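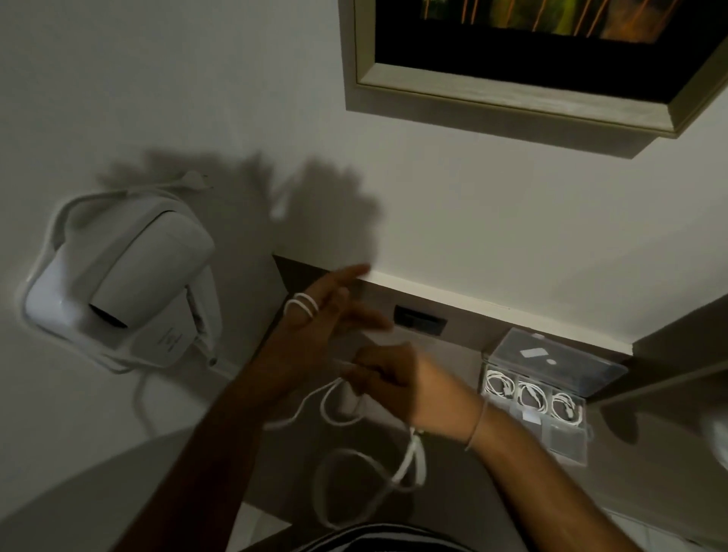 Section 6: Bathroom and Vanity Outlets

6.1 Before you start

The Gemgate load monitor clips around the supply wires in your breaker panel and tries to tell you which appliance is drawing power. It does this fairly well for anything that heats. It does it badly for small electronics, whatever the box says. Section 5 covered the kitchen. The bathroom circuit is shorter work, but the readings are easier to get wrong.

You will need the Gemgate app, the panel cover closed, and the list of circuit names you made in Section 2. If you skipped that list, go back and make it. The automatic naming feature called one test circuit "Garage" in an apartment with no garage.

6.2 Teaching the monitor a hair dryer

A wall-mounted hair dryer is a good first load. It draws a lot of power and it switches on sharply.

1. Turn off everything else on the bathroom circuit, including the fan and any heated towel rail.

2. Open the app and choose Circuits, then Bathroom, then Learn.

3. Wait for the baseline to settle. The app shows a green check after a few seconds. Ignore it and watch the number instead. When the number stops moving, the baseline is settled.

4. Run the dryer on its lowest setting until the app beeps.

5. Turn the dryer off and let the reading drop back to the baseline.

6. Repeat steps 4 and 5 on the highest setting.

7. Tap Save and type a name. Do not accept the suggested one.

Note: Some wall holders have a night light or a shaver outlet built in. These draw a little power all day and belong in the baseline. Leave them on.

Caution: Never run the dryer with the nozzle or the air intake blocked in order to get a longer reading. If the dryer cuts out by itself, stop and let it cool before you try again.

6.3 Checking the result

Run the dryer once more, outside Learn mode, and look at the Live page. Maarja Sakalauskas, who tested this section for us, got a peak of 2,492 watts on the bathroom circuit. That was the dryer and a fan heater together, and the app labeled the whole thing "Dryer." If your peak is well above the rating printed on the appliance, something else is on. Find it, delete the saved load, and start again from step 1.

The app also gives a "confidence score." We have not found that it means much. A load saved with a high score can still be mixed up with a kettle on the next circuit -- trust the Live page.

6.4 Cost estimates

The Cost tab multiplies your usage by the rate you entered at set-up. It does not know about fixed charges, tiered rates, or taxes unless you add them by hand under Settings, Tariff. Until you do, treat the monthly figure as a guess on the low side.

The "Savings Found" banner compares you with a typical home. We could not get a clear answer on where that home is or how many people live in it. You can turn the banner off under Settings, Messages.

6.5 If the load is not recognized

Reading stays flat: the clamp is on the wrong wire. Have an electrician move it.

App beeps too early: another load switched on. Repeat from step 1.

Two loads merge: delete both and teach the larger one first.

Section 7 covers laundry circuits.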